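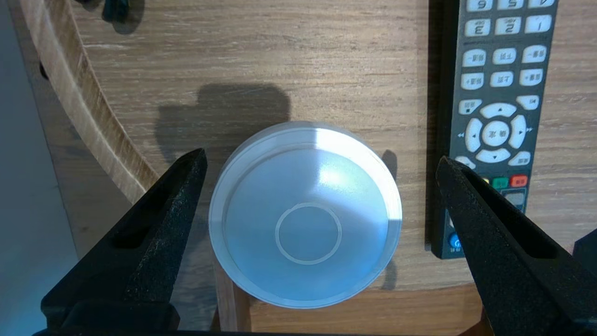
*Round plastic tub, seen from above*

**Can I use a plastic tub to measure 200 ml of water for descaling?**

My Norkumo kettle needs 50 ml of descaler to 200 ml of water. The tub has no scale on it. I do have kitchen scales.

**Mahlet Negash**, 22/07/2023

Yes. Put the tub on the scales, zero them, and pour until they read 200 g. For water, grams and millilitres are near enough equal at room temperature.
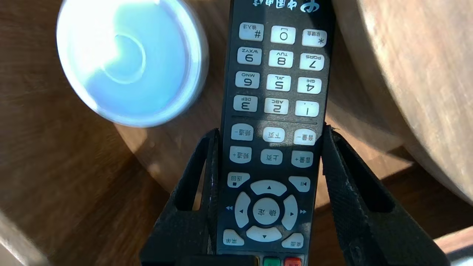 Don't weigh the descaler the same way – the concentrate is denser than water, so 50 g comes out short. Use the cap if it is marked, or a medicine syringe.

**Plitine70**

just guess it, I always do and the kettle's fine

**Birhane**

Agree with the first answer. Check the scales read in 2 g steps or better. Rinse twice before boiling for tea.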